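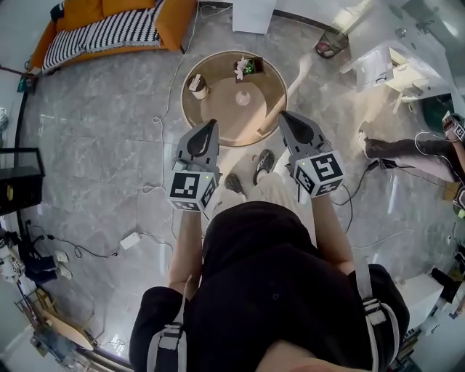
둥근 탁자 하나로 거실을 정리하는 법

거실을 고쳐 달라는 사람들은 대개 소파 이야기부터 꺼낸다. 색이 질렸다, 쿠션이 꺼졌다, 벽에서 너무 멀다. 실내 디자이너 스비틀라나 네치포루크는 그 말을 다 듣고 나서 탁자 치수를 묻는다. 탁자 지름을 모르면 소파를 어디에 놓을지도 정할 수 없다는 것이 그의 생각이다.

네치포루크가 운영하는 작업실 리트비넨코는 작은 집과 공용 라운지를 주로 맡는다. 지난해 7월부터 의뢰받은 공간 가운데 절반 이상에 둥근 나무 탁자를 넣었다. 상판은 밝은 황갈색, 테두리는 그보다 짙은 갈색인 것을 즐겨 쓴다. 테두리 색이 진하면 회색 바닥 위에서 윤곽이 또렷해진다. 바닥이 대리석 무늬일 때는 이 차이가 더 크게 느껴진다고 한다.

크기는 지름 100센티미터를 넘기지 않는다. 네 사람이 둘러앉아 차를 마시기에는 이 정도면 충분하고, 좁은 방에서는 96센티미터짜리를 맞춘다. 4센티미터가 별것 아닌 듯해도 소파와 탁자 사이를 옆걸음으로 지나야 하는지 똑바로 걸어도 되는지가 여기서 갈린다. 줄자를 가져가기 번거로우면 신문지를 둥글게 오려 바닥에 깔고 하루쯤 그 주위를 걸어 다녀 보면 된다.

상판 위는 되도록 비운다. 네치포루크가 허락하는 것은 작은 화분과 지금 마시고 있는 컵 정도다. 화분은 네모난 갈색 화분에 흰 꽃이 피는 것을 권한다. 둥근 상판에 둥근 화분을 올리면 자리가 잘 잡히지 않고, 꽃이 희면 소파 색이 강해도 부딪히지 않는다. 키가 큰 식물은 마주 앉은 사람의 얼굴을 가리므로 바닥이나 창가로 보낸다. 뚜껑 덮인 종이컵은 다 마신 뒤에도 며칠씩 남아 있기 쉬운데, 휴지통이 멀어서 그렇다. 그는 휴지통을 부엌에만 두지 말고 수납장 옆 바닥에 작은 것을 하나 더 놓으라고 말한다.

소파는 주황색이 자주 화제에 오른다. 사 놓고 후회하는 사람이 많은 색이다. 가구 수선점 솔테로에서 천갈이를 담당하는 빌리아 메켈레는 주황색 소파의 천을 바꾸겠다는 손님에게 먼저 담요를 걸쳐 보라고 한다. 검은색과 흰색 줄무늬 담요를 앉는 자리에 펼치면 주황색 면적이 줄고, 남은 부분은 등받이와 쿠션 쪽으로 몰린다. 그래도 거슬리면 그때 천을 고른다. 메켈레에 따르면 담요를 걸쳐 본 손님 셋 중 하나는 다시 연락하지 않는다.

"담요는 반듯하게 접지 않아도 됩니다. 앉으면 어차피 구겨지니까요. 대신 빨기 쉬운 걸 사세요."

벽 쪽에는 흰 수납장을 둔다. 문이 달린 것이 낫다. 선반이 드러나 있으면 물건의 색이 그대로 벽의 색이 되어, 소파와 화분을 골라 둔 보람이 없다. 네치포루크는 플론덱스의 낮은 수납장을 오래 써 왔고, 천장이 높은 공간에는 높이 189센티미터짜리를 벽에 고정해서 쓴다. 고정 철물은 반드시 함께 주문해야 한다. 나중에 따로 사면 구멍 간격이 맞지 않는 경우가 있다.

가장 손이 가는 곳은 보조 책상이다. 흰 책상이나 곁탁자를 구석에 두면 일주일 안에 서류와 상자가 올라온다. 네치포루크의 집도 다르지 않다. 그는 책상 위를 치우라는 말 대신 책상 폭을 줄이라고 조언한다. 폭이 거의 100센티미터에 이르면 서류 더미가 두 줄로 생기고, 그보다 좁으면 한 줄로 끝난다. 책상 밑은 청소기가 들어갈 만큼만 비워 두고, 물건을 둘 생각이면 바퀴 달린 상자에 담는다.

바닥에 앉는 사람이 있는 집이라면 탁자 한쪽을 넉넉히 터 두어야 한다. 의자를 빙 둘러 놓으면 보기에는 가지런해도 다리를 뻗을 데가 없다. 작업실 리트비넨코가 그르키네 지역의 공용 라운지를 손볼 때도 이용자들이 소파를 두고 바닥에 앉는 바람에, 의자 두 개를 빼고 그 자리를 그대로 비웠다. 러그를 깔자는 의견도 나왔지만 탁자가 흔들릴 수 있어 미뤘다.

비용은 탁자에 가장 많이 쓰고 담요와 화분에는 적게 쓴다. 탁자는 한번 들이면 십 년을 가고, 담요는 철마다 바뀐다. 메켈레는 나무 상판에 컵 자국이 생겼을 때 사포부터 들지 말라고 당부한다. 마른 천으로 닦고 하루 두었다가, 그래도 남은 자국에만 왁스를 얇게 바른다. 테두리와 상판의 색이 다르면 왁스도 두 가지를 준비해야 한다.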